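Frame assembly examples pass the halfway mark

22 November 2019

The group teaching a two-armed robot to put together pole-and-joint frames has now recorded 796 usable examples, more than half of the 1,123 it set as its goal in May. Recording will continue through the winter, with a first round of training on the examples collected so far.

The work is part of the Hindar project, which looks at how a robot can learn to handle long, light parts that bend, swing and catch on things. Each example is one full attempt at a short task, such as bringing a pole to a joint and pushing it home. An operator guides both arms from start to finish, and the arm positions, the gripper openings and the camera pictures are all saved together. 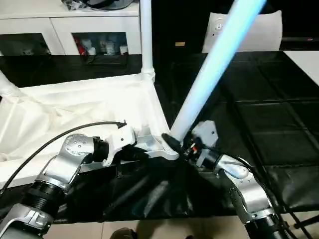
Manipulation and Learning Group, Parsons Building

Poles were chosen after an earlier set of tasks with boxes and cups turned out to be too easy to tell the group much. With a box, one arm can do most of the job. With a frame, one arm has to steady the joint while the other lines up a pole whose far end may be well out of reach. A small turn of the wrist at the bottom moves the top a long way, and the operator has to correct for it all the time.

Fabric makes it harder. Part of the task list has a sheet hung between the poles, and the sheet can hide the joint from the head camera or pull a pole out of line. The group kept these attempts in the set and labels them separately, so that training can be run with or without them. Of the 796 examples, 377 include fabric.

The other 419 are plain pole work. The group had planned on an even split, but the fabric attempts take longer to set up and more of them have to be thrown out. An attempt is dropped if a part falls to the floor, if the recording has a gap in it, or if the operator has to stop and start over. Slow attempts are kept. So are attempts where the first try at a joint misses and the second one goes in, as long as there is no break between them.

Brenda Inskip, who runs the recording sessions, said the second kind may prove the most useful. A learning system that has only watched clean attempts has no way to know what to do when a pole ends up beside the socket, she said, and in the lab this happens every day.

Sessions last two hours, with a change of operator at the halfway point. The group tried longer ones over the summer and dropped them. Operators' movements became shorter and more hurried toward the end, and a system trained on those recordings picked up the same habits. The older files are still on the server but are not counted in the total.

The starting layout is changed between attempts. The operator gets a card with a layout number on it, moves the parts to match, and begins. The cards are drawn by a program called Gollov, which keeps track of the layouts already used and leans toward the ones with few examples – mostly those where the pole has to come in at a steep angle.
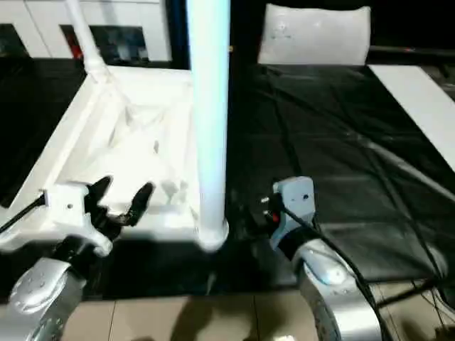 Lacey Blackburn would like to see more operators before there are more examples. Most of the present set comes from four people, she said, and after a while you can tell from the arm paths alone which of them was at the controls. She has asked for at least three new operators before the end of the year, and wants their attempts held back at first as a test of how well the system copes with an unfamiliar style.

The group has agreed to the request. Two people from the Ritari workshop downstairs have signed up and will begin with the practice tasks, which are not recorded. A new operator usually needs a week of these before the attempts are steady enough to keep.

Training will start with the 419 plain examples. The fabric ones will be added in a second run, using the same settings, so the two results can be compared. The finished system will then be asked to do the task by itself on layouts that were left out of the recordings.

Anyone in the building who wants to try out as an operator can put their name on the sheet outside the lab. No experience with robots is needed, but operators must be free for the same two-hour slot each week. The next practice slots open on Monday morning.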